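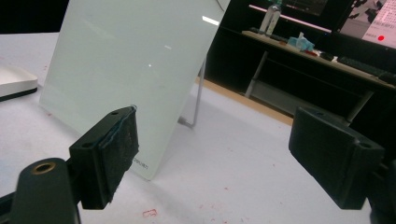

Figure 1. The glass writing board on its wire stand, with red-pink stains on the table.

Desktop Glass Boards in a Shared Study Room
Project report, Hiếu Trương and Minoru Morikawa
5 August 2019

1. Background

The study room on the second floor of the Quinlan building has long tables and no wall board. People who work there in groups tend to write on scrap paper, and the paper gets left behind. For our summer project we put small glass boards on the tables and kept track of how they were used and what shape the tables were in afterward.

The idea came from a course assignment on shared supplies. Our first plan was to compare glass boards with ordinary plastic-faced ones, but the plastic ones we ordered from Trositz arrived too late in June to be part of the trial. This report covers the glass boards only.

2. Setup

The board in Figure 1 is white glass with a glossy face and has the name DELI in small letters in the lower right corner. It stands upright with a slight backward lean, held by a thin wire stand that rests on the tabletop behind it. There is nothing to screw down, so a board can be moved from one table to another or put away on the shelf.

We set out 2 boards, each with a black marker, a red marker and a cloth. A sign-out sheet was taped inside the cupboard door. We asked people to write down what they used the board for and whether it was clean when they got it. By the end of the trial the sheet had 71 entries. Some were only initials, and we left those out of the comments below but kept them in the total.

3. What people used them for

Of the 71 entries, 34 were for group work, mostly math and chemistry problem sets. The rest were a mix. Several people used a board as a to-do list for the afternoon. One group from the Plutcombe residence hall wrote out a whole rehearsal schedule and then asked if they could keep the board overnight (we said no, and they copied it down).

The lean was mentioned more than we expected. People sitting close said it made the board easy to read. People sharing it across a table had to keep turning it around, and with a wire stand that means lifting the board instead of sliding it. Two people who wrote with a heavy hand said the board rocked. Minoru tried a strip of rubber under the wire and this helped, although the strip kept coming off.

Glare was the other common complaint. The ceiling lights reflect in the glass, and depending on where you sit the bright spot can land on top of the writing. Moving the board a few inches was usually enough to fix it.

4. The tables

The tabletops are white to pale gray with a matte finish, and they mark easily. The red-pink marks in front of the board in Figure 1 are typical — a small cluster where people rest their hands and uncap the marker, then fainter specks farther off. Black marks were less of a problem and mostly came off with a dry cloth.

We tested three ways of cleaning red marks on a spare tabletop: a dry cloth, a damp cloth with dish soap, and the Solier board spray kept in the supply room. The dry cloth spread the color. Soap and water took off most of a fresh mark but left a pink shadow if the mark had been there overnight. The spray did better on old marks, but it needed two passes and left a dull patch that we could still find a week later.

The glass itself was no trouble. Writing left on over a weekend wiped off with the cloth.

5. Changes we made

Halfway through we took the red markers out and put in blue ones. We also put a paper placemat under each board. The placemats worked when they were there, but they were often used as scratch paper and thrown out.

6. Recommendations

Keep both boards in the room. Stock black and blue markers only. Replace the paper placemats with a washable mat large enough to reach the front edge of the table. Store the spray in the same cupboard as the boards, and try it on the underside of a table before using it anywhere else. If more boards are bought, at least one should have a wider base for groups that need to turn it.

The sign-out sheets and our cleaning notes are in the project folder, room 1827.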